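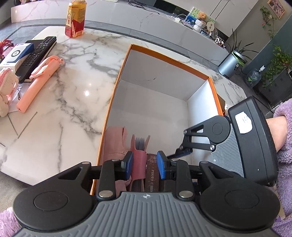 Figure 1. The orange-rimmed box with the small items lined up along its left side, photo card box included.

Packing Small Things Upright
Nikola Radulović
23 Feb 2026

My project started with a drawer at home that held 746 photo cards, ticket stubs, soft cases and little paper things, and I could never find any of them! I wanted to know if the way you pack a shallow box changes how fast you can get one thing back out.

I compared two ways of packing. In the first, which I called Weder, everything lies flat in layers. In the second, Monti, things stand on their edges in a row starting from one side, so you can flip through them like records in a store. In Figure 1 the back and right of the box are mostly open, and I loved having that extra space to tip things sideways while looking (more on that below).

Each method got 400 searches. I drew a slip with the name of an item, started the timer, and stopped it when the item was out on the table. If I knocked something over, I wrote that down too.

Monti was faster for nearly everything thin. Card boxes were the best of all, as the lettering on the side can be read without lifting anything. Soft cases were harder. They slump when their neighbor is taken out, and I recorded 135 slumps before I tried putting a stiff box next to each soft one. That helped a lot, and it was my favorite discovery of the whole project!

Weder did win for wide, floppy things like folded posters, which just won't stand up.

The open space was a surprise. When I filled the box all the way across, I had to pull two or three things to free one, and my times got worse again. In October I had planned to test only full boxes, so I'm really glad I changed that.

Next I would like to try the Kernden drawers in the Prustcombe school library, which hold 2,000 cards and have dividers already built in.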